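Delby holds off Ornari by 2 to stay perfect at home

The gym at Delby High was already warm and noisy by the time the junior varsity game wrapped up on Friday night, and it only got louder from there. The Delby girls basketball team beat Ornari 51-49 in a game that went back and forth so many times that the folks in the top row of the bleachers gave up on sitting down somewhere in the third quarter, and stayed on their feet until the final horn.

It was the sixth home win in a row for Delby, and easily the closest of the bunch. Ornari came in with a taller front line and a well-earned name for wearing teams out on the boards, and for most of the first half that was just how things went. The visitors grabbed what felt like every missed shot on both ends of the floor, and a pair of easy put-backs late in the first quarter had the Ornari side of the gym stomping loud enough to rattle the old scoreboard.

Delby did what it has done all season, which was to stay patient and keep sharing the ball. The starting point guard, a junior who spent most of last winter on the bench with a sprained knee, kept finding her teammates in the corners, and the shots started to drop right before the half. By the time the teams headed for the locker rooms Ornari's lead was down to a single basket, and the line for popcorn and hot chocolate ran clear out into the hallway (and past the trophy case, for those who know the building).

The third quarter belonged to the home team. Delby switched to a zone defense, something the coaching staff had been working on in practice all week, and Ornari needed a good long while to figure out where the open spots were. A steal at midcourt turned into a layup, the next trip down turned into a three-pointer from the left wing, and just like that Delby was in front for the first time since the opening minutes.

Nobody in the place expected Ornari to go quietly, and it didn't. The visitors opened the fourth quarter by going right back inside to their senior center, who scored over two defenders and then did it again on the next possession. A Delby turnover led to a fast break the other way, and the game was tied at 49 with less than a minute to play.

After a timeout, Delby worked the ball around the outside for what seemed like forever before the sophomore forward caught a pass on the baseline, took one dribble, and banked in a short jumper. Ornari had one last chance and got a decent look from the top of the key, but the shot hit the back of the rim and bounced long, and a whole crowd of hands went up for the rebound as the horn sounded. The student section was on the floor before the ball stopped rolling!

The win was a sweet one for the program for another reason, too. Ornari knocked Delby out of the district tournament last winter on this same court, and the seniors on this year's team have made no secret of how much that one stung. There were a few tears during the handshake line, and plenty of hugs afterward with parents and grandparents, several of whom had made the drive over from Sampaio in the rain.

There was good news at halftime as well. The booster club announced that it raised $500 from the November pancake breakfast, and the money will go toward new warm-up shirts and the bus for the holiday tournament in Jakent. Anyone who missed the breakfast and would still like to chip in can do so at the ticket table before any home game. Checks and cash are both fine, and so are baked goods for the concession stand, which ran out of brownies before the second quarter.

Delby goes on the road next for a visit to Sampaio, a team that likes to run and has been shooting the ball very well from outside. The Delby coaches will be looking for a better effort on the boards after the trouble they had with Ornari's size, and they would surely like fewer turnovers in the fourth quarter, but those are nice things to be working on after a win. Ornari heads home to host Jakent.

The junior varsity game will start at 5:30, with the varsity to follow. Doors open half an hour before the first tipoff, and student tickets will be sold at the side entrance by the parking lot. Fans riding the spirit bus should sign up in the main office ahead of time, as seats tend to go fast for the Sampaio trip.

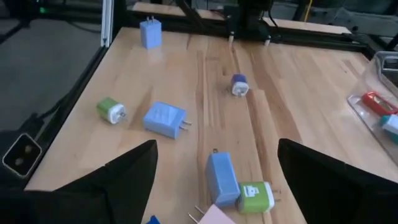
Wall chargers in several colors on a wooden tabletop.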